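Color bleeding when washing a printed cotton bedspread
Posted 2018-09-02 in Laundry & Fabric Care

I have a cotton bedspread with a large floral print, 200 thread count, no care label left. First wash is pending. Top-load machine, hard water. I need a temperature and a detergent type.
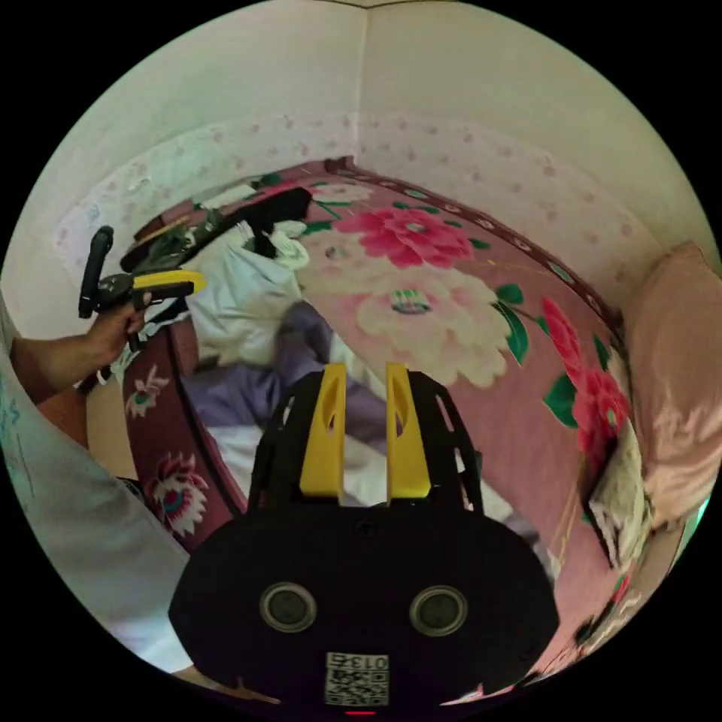 Does vinegar in the rinse set the dye?
Vinegar has no fixing effect on the reactive or pigment dyes used on most printed cotton. It only lowers the pH of the rinse water.

Kerkel
Test first. Press a damp white cloth on a dark part of the print for a minute. If color transfers, wash the piece alone in cold water with a liquid detergent, no bleach. Low spin. Take it out as soon as the cycle ends, as most transfer happens while the fabric sits wet and folded.

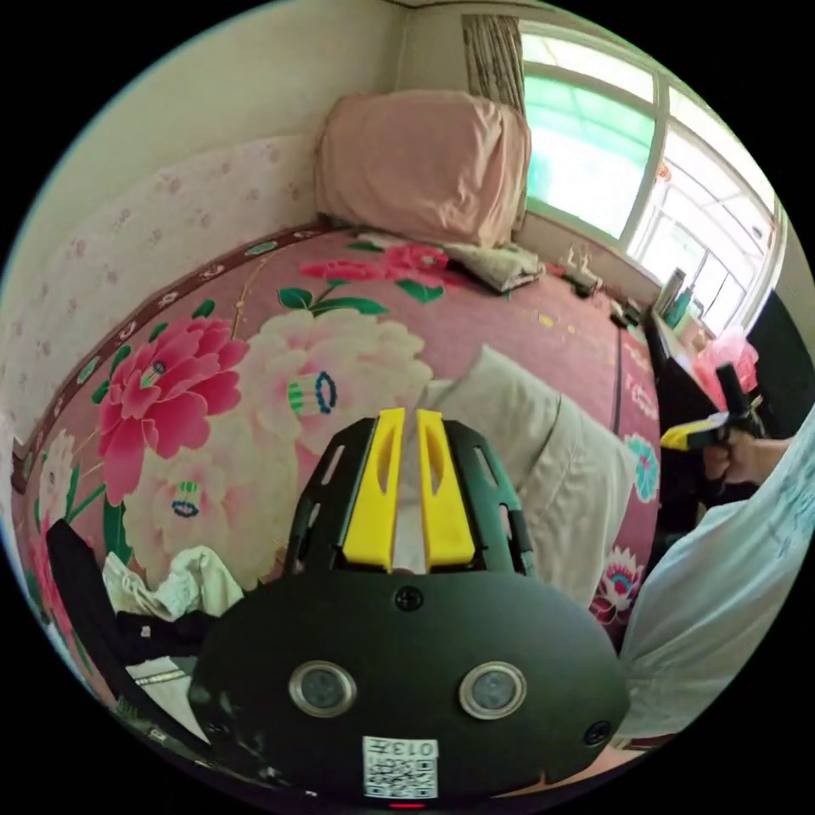 Bedspread with pink ground and peony print

Ulloa
cold wash, line dry in shade. mine was fine

Vudberg
Agree with Kerkel. Check the drum size too. A bedspread packed tight will not rinse clean, and hard water makes it worse. I run a second rinse.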